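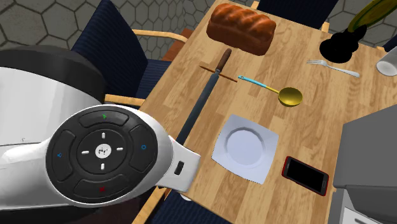 上次那篇讲仿真遥操作的文章发出去以后，小田茂来信问：既然仿真里重置一次场景不要钱，为什么不干脆录它一万条，反正模型吃得下？

模型确实吃得下，我家的狗也什么都吃得下。问题出在后面。我们组去年就是照这个思路干的，攒了1,267条示范，训练出来的策略有一个非常稳定的本领：伸手过去，在离刀柄两厘米的地方停住，若有所思。后来一条条回看，才发现操作员里有好几位习惯在抓取前停一下，确认位置，喝口水，再继续。模型学得很认真，就差没学会喝水。

所以这篇教程讲怎么在仿真里收一批能用的桌面操作示范。用的是我们内部的采集工具Morkent，换成别的工具，步骤大同小异，按钮的位置自己找。

一、先把任务写成一句话

打开工具之前，先写任务说明。“收拾桌子”不算任务说明，那是家长的愿望。“把叉子放到盘子右侧，叉齿朝向远离操作者的一边”才算。写完给一个没参与的同事看，让对方复述一遍。如果对方开始问“那勺子要不要动”，就把勺子写进去。

每句说明对应一个文件夹。同一个文件夹里不要混两种做法，例如一半人从柄部抓，一半人从中段抓。两种抓法都想要，就分成两个任务，各录各的。

二、布置场景

桌上要有干扰物。只放目标物的桌子录起来很舒服，训练曲线也好看，换到有面包、有手机、有长刀的桌子上，策略就像第一天上班。我们的做法是目标物一件，干扰物从物品库里随机抽，位置和朝向也随机，椅子也跟着挪一挪。

有几条是吃过亏之后加上的：

物品之间不能互相穿插。生成完先让物理引擎空跑一秒，谁弹飞了就重新抽。我们有一只杯子曾经以相当可观的速度离开过房间。

目标物必须够得着。随机采样很喜欢把东西放到桌子最远的角上，然后看着操作员把手臂伸成一根晾衣杆。

细长的东西朝向要铺开。刀、勺、叉这类物品，只录一个方向，模型就只认一个方向。我们按角度分档，每档录够数再换下一档。

三、调好手柄再开录

先把平移速度调低，低到你觉得有点侮辱人的程度。新手的示范坏在太快，抖动会原封不动进到数据里。录制频率和控制频率要对齐，两边不一致时，动作和画面会错开一两帧，肉眼看不出来，模型看得出来，而且很记仇。

手腕附近的视角单独检查一遍。夹爪本身常常会挡住目标，长刀这种东西尤其容易有一截消失在夹爪底下。挡住一部分没关系，真实情况也是这样，但至少要有另一路视角能看到抓取点。两路都挡住的时候，操作员靠的是记忆，而记忆没有写进观测里。

四、录制

每人每次最多录50条，然后休息。这个数字是Nobuhle Mokoena定的，她把操作员的失误率按顺序画成图，过了这个数，曲线就开始往上走，下午三点以后走得更快。我当时表示自己状态很好，可以继续，那批数据后来删掉了大半。

单条示范的流程：

1. 重置场景，看一眼，想好从哪个方向下手。想的时候先别按录制。
2. 按下录制，直接开始动，中间不停。
3. 夹爪合拢后留半秒再抬起，让接触稳定下来。
4. 放下物品，张开夹爪，退开一小段距离，停止录制。
5. 当场打标签：成功、失败、拿不准。

“拿不准”这一档请务必保留。没有它的时候，所有拿不准的都会变成成功，人性如此。

抓空了怎么办？如果你能自然地修正，就修正，别停录。带纠错的示范很值钱，策略上线以后一定会抓空，它得见过抓空之后该怎么办。但要在标签里注明“含纠错”，比例控制住，不然它会以为先抓空一次是礼节。

五、清洗

先用脚本过一遍：时长异常的、末态不符合任务说明的、开头静止超过一秒的，全部挑出来。开头静止的可以裁掉，中间停顿的建议整条不要。然后人工看，倍速播放即可，看的人不能是录的人。

我们把那批老数据这样重新筛过，又补录了133条，朝向分档补齐，重新训练。策略不再沉思了，直接去抓，偶尔抓错，但态度积极。

六、回答小田先生的问题

数量不要钱，看的时间要钱。先录少量，训练，看它在哪里失败，再针对失败的地方补。我们现在一轮只补十几条到几十条，最近一轮是19条，全是叉子靠近手机边缘的情形，因为它总想连手机一起夹起来。

补录之前把失败的初始场景存下来，连随机种子一起存。上一轮我没存种子，花了一个周五的下午试图重现那次失败，它表现得完美无缺。

文件命名用任务名、场景种子、操作员代号、序号，中间用下划线。请不要叫“最终版”，目录里已经有四个了。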